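Mobile > Interviews > Handsets

This site uses cookies to remember your settings. Accept | Manage preferences

"We sold fewer phones and I slept better"

August 7, 2025

Beverley Ngata has been running sales at Vastel for 5 years, long enough to remember when the company put out a new handset every time somebody in marketing had a birthday. This year it has launched one. She seems delighted.

"People ask me where the rest of the range went," she says. "I tell them they're looking at it."

The phone is the Brusis, a plain mid-priced slab with a battery you can swap with your thumbnail. Vastel shipped 166 thousand of them last quarter, a number that would get you laughed out of a meeting at one of the giants. Ngata brings it up before I can.

"Go ahead, laugh. We made money on every one. Ask the others how their quarter was and listen to how fast they start talking about the ecosystem."

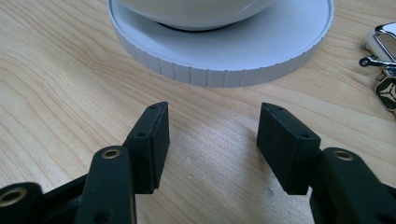 Shipped is a funny word

She has opinions about shipment figures, most of them rude. A phone counts as shipped when it leaves the warehouse, she points out, and it can then spend a long and peaceful life in a carrier's back room.

"I worked at Hernberg before this. We had a record quarter once. There was cake. Then in April the carriers sent a good part of the record back to us, and there was no cake for that."

Vastel now reports what it calls activated units – phones somebody has switched on – alongside the usual number. Last quarter the first was 80 percent of the second. Ngata admits she had hoped for better.

"The analysts put it in the headline, of course. You publish an extra number and they hit you with it."
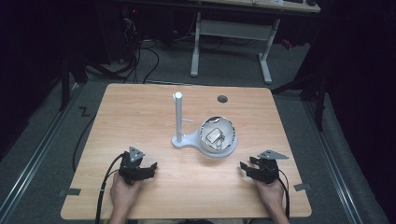
The carriers were harder to win over. Doolan, the biggest of the ones Vastel deals with, wanted a version in its own color with its own apps loaded on it. Ngata offered the color.

"They had a weather app, a second weather app, and something that was a store for ringtones. I said, who is buying ringtones? They said they'd get back to me." She checks her phone, a Brusis with a cracked corner. "Still waiting."

A second model is planned, though she won't give a date or a price. I ask whether it will at least be thinner.

"No," she says. "Next question."

Related
Doolan drops two-year contracts for new customers
Hernberg trims its handset lineup again
Swappable batteries: who still makes them?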